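Open afternoon at Latville, December

Isabelle Grewal met us at the door just after 2 and took our coats. The Penner room is on the ground floor, and most of the visit was spent there, at the green table where the small laundry gets handled.

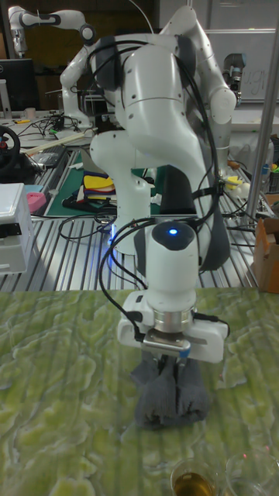
Gray cloth at the green table, with the long metal bench behind.

The table has a marbled top, yellow-green and olive. I liked it more than I expected to. Gray fabric shows up well on it, even from the back of the group.
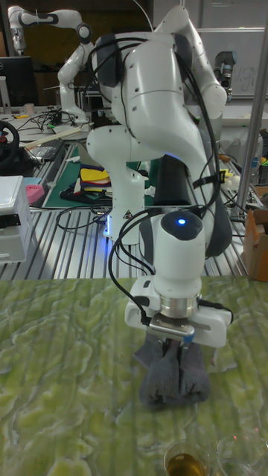 We had 15 minutes there before moving to the Pokis store next door — shelves of towels, almost 400 of them, sorted by size. 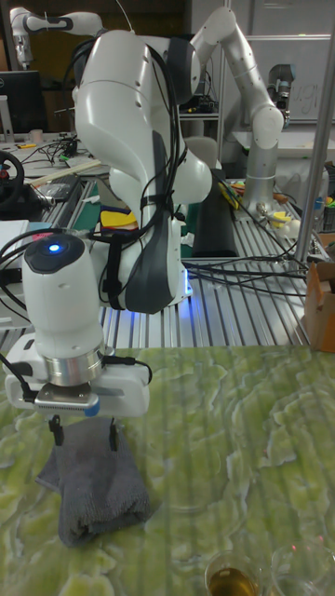 Parking is free, but the lot fills early. Coffee is served upstairs, and people do carry drinks around. Two clear cups stood at the corner of the green table, one with a little amber liquid left in it. The Zukix talk was in room 321 and ran long.
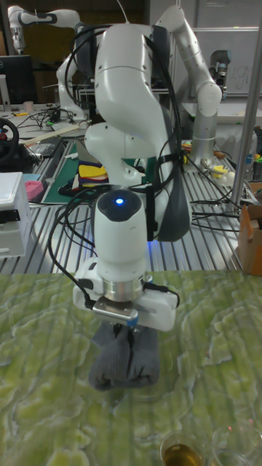
Colorful folded fabric on the cutting mat, Penner room.

The next open afternoon is in spring. Sign up at the front desk.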